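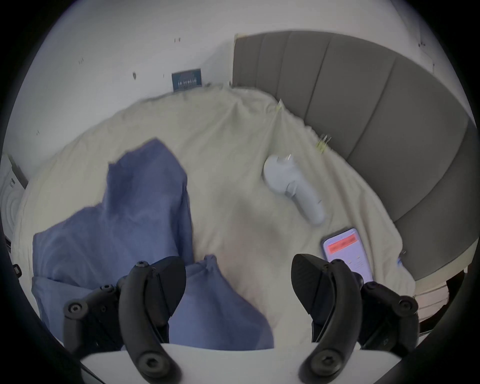

September, notes from the open day at Barncombe

Writing this up before I lose it. Got there at 3 with Sumathi and we went straight to the bedroom corner, which was what I'd wanted to see all along (the kitchen demo had a line and I'd already seen a video of it). Ánh Âu was running things and let pretty much anybody who asked have a go with the handheld gripper. It's lighter than ours! The linkage feels stiffer too, and I'd love to know what they use for the pivots. Ask her.

The job is laundry on a bed: pick, spread, fold, repeat. Ánh says they want 125 good takes per item before they train anything, and they throw out every take where the fingers snag the bedding. We throw out nothing, so that's one to bring up with Prapai.
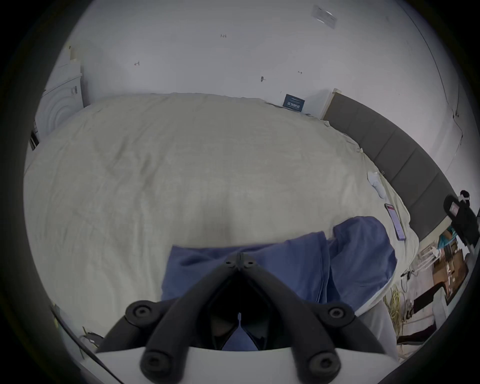
Gripper over the blue pillows, fingers angled in to the hinge.

I tried a corner pick and got it on try 5, after a lot of coaching. My trouble was coming in too steep. Sumathi got hers on the second go and has mentioned it several times now. The trick is to come in low, let the pad slide along the fabric, and close later than you think you should. Soft covers are miserable for this because everything underneath moves with you.

Then a long chat about shirts. Pongsak Phetsri thinks sleeves should be their own task, with their own takes, and I'm coming around to it. Their folding run has 7 steps and they lose most of the bad ones at the sleeve steps. Ours has fewer steps but we never split out the failures, so who knows where we lose them.

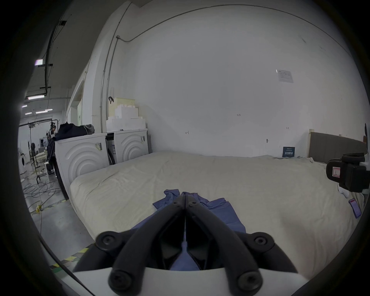
Fingertips together over the blue-purple shirt (short sleeves, by the look of it).

Things to follow up:
Get the finger pad drawings from Ánh, she said she'd send them.
Try the low approach on our own bench, same fabric both ways.
Split our shirt log by step. Thomas batch first, then Jenero.
Pongsak K. wants to go to the next open day, told him to email Ánh himself.

Left my good pen there.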